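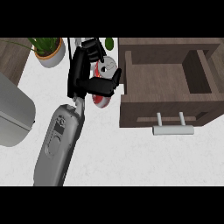
Kwok-wai Tse would like the lessons to be shorter. Three minutes of steering an arm through one chore is enough to make anyone careless, he told the other operators at Tatuner in July, and a careless run teaches the robot bad habits along with the good ones.

His complaint has now been taken up. Tatuner, which trains household robots by having people drive them through simulated rooms, is cutting its remote-control sessions into smaller pieces. An operator will no longer carry a task from start to finish. One run will cover the reach and the grip, and another will cover the carry and the release. Software will join them afterward.

The rooms exist only on a computer. They are furnished with cabinets, potted plants and appliances, and the operator works the arm in among them with a pair of hand controllers. In one of the current tasks the gripper has to hold a round red-and-white object in the gap between a plant and a brown wooden cabinet. The object is partly hidden by the black fingers when seen from overhead, and operators say that this is where they slow down.

"You learn to trust the wrist," said Arturo Piras, who runs the sessions. "If you wait until you can see the whole object, you wait all day."

Piras started out in 1998 teaching paint-spraying arms by hand. He would take hold of the arm, walk it along a panel and let the controller record the path. The method was quick, he said, but the arm repeated exactly what it had been shown, and a panel hung a little crooked meant starting over. The present system needs many demonstrations of the same task, with the furniture shifted between them, so that the robot does not simply memorize one route.

Each task at Tatuner gets 60 demonstrations before any training begins. Runs with a collision are kept in a separate folder – Piras wants them looked at, but they are not used for teaching. Runs where the operator stops and corrects a poor grip are kept in the main set. Earlier this year the company threw those out as well, and the trained arm did badly whenever its first attempt at a grip was off.

The shorter sessions have critics inside the company. Joining two halves of a task works only if the arm ends the first half in nearly the same position as it begins the second, and operators differ in how they like to hold things. Some come in high and turn the wrist late. Others turn it early and slide in from the side. Tse belongs to the second group and has been asked to write down his approach for new staff.

The joining software, called Loketti, was written in-house and is on its second version. It rejects any pair of runs where the finger positions do not match closely enough. Piras said the rejection rate is still too high for tasks in tight spaces, and those will stay as single runs for the time being.

Drawer tasks come next. Operators will pull a bar handle, let go, and place an object inside, in 3 separate runs. Practice sessions have begun, with the first recordings due after the controllers are recalibrated.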